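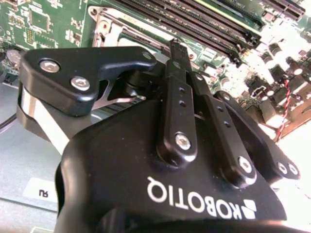 Gripper over the board, memory slots behind it.

Workshop tips: planning software for memory swaps

The Vavlow planner promises a memory swap on an old tower in 2 minutes. I've spent 30 evenings with it and I'm not sold. If you're going to try it anyway:

Put the fingers in the collision model, brackets and screws included. The default Vavlow hand is a plain box, and a plain box fits between slots where real fingers don't.

Don't trust the camera near shiny metal. A CPU socket frame throws glare, and the pose estimate wanders off with it. Mask it out.

Ignore the "confidence" number. Mine said 113 once - percent, I assume. 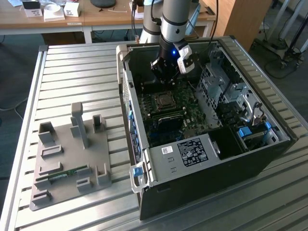 Tower on its side, fixture plate to the left, a memory module across it.

Teach the fixture and the case as separate frames. Nudge the tower and you redo one of them.

Cap the push force in the controller, whatever the planner asks for. Firham's plugin does this. The Annamalai one says it does.

Log every run. Keep the last 2000 lines and delete the rest.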